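The Committee on Endings

The Office of Literary Awards at Samonte received the manuscript in April. It was entered in the log as a ghost story of 155 pages, author unknown, and assigned to two readers, Ramil Bañez and Honeylyn Bautista, in accordance with the rules.

Mr. Bañez returned his report first. The work, he wrote, concerned a house called Skevcombe and a widow who heard her husband winding the clocks. He recommended it for the prize, subject to one correction - the final page was missing.

Ms. Bautista's report was submitted that same afternoon. She also recommended the work. She made no mention of a missing page, and quoted from it at length.

The Director, Renato Salazar, asked both readers to appear before him with their copies. The copies were laid side by side on his desk and compared by the clerk, Jericho Manalo. Each ended on the same line, in the same place, with the widow's hand on the cellar door.

"I read what came after," said Ms. Bautista. "She goes down. He asks her the time."
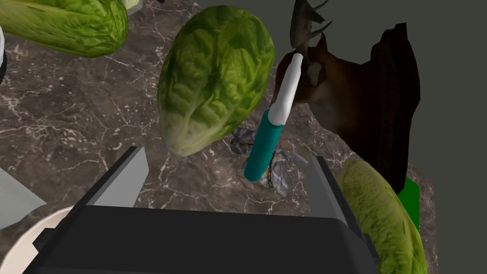
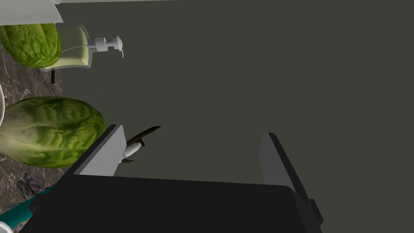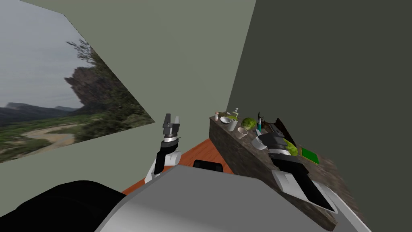 Simulated views. The first shows a marker with a white cap, the second a kitchen knife, and the third a landscape picture on a wall.

Mr. Salazar consulted the rules, which required that an entry be complete on the day of its receipt. They did not state to whom it must be complete. He directed Mr. Manalo to read the manuscript aloud, and the readers to remain seated until he had finished.

The reading lasted until past 2 in the morning. When Mr. Manalo reached the cellar door he did not stop. He turned the last sheet over, found it blank, and continued in an even voice for three minutes more.

Mr. Bañez withdrew his correction in writing. The prize was awarded to the author of Skevcombe, and a letter to that effect was placed on the hall table for collection.

By morning it had been opened. The clock above the table, which had not run in Mr. Salazar's time, was eleven minutes fast.

Contact the editors | © Likisholm Review | Back to top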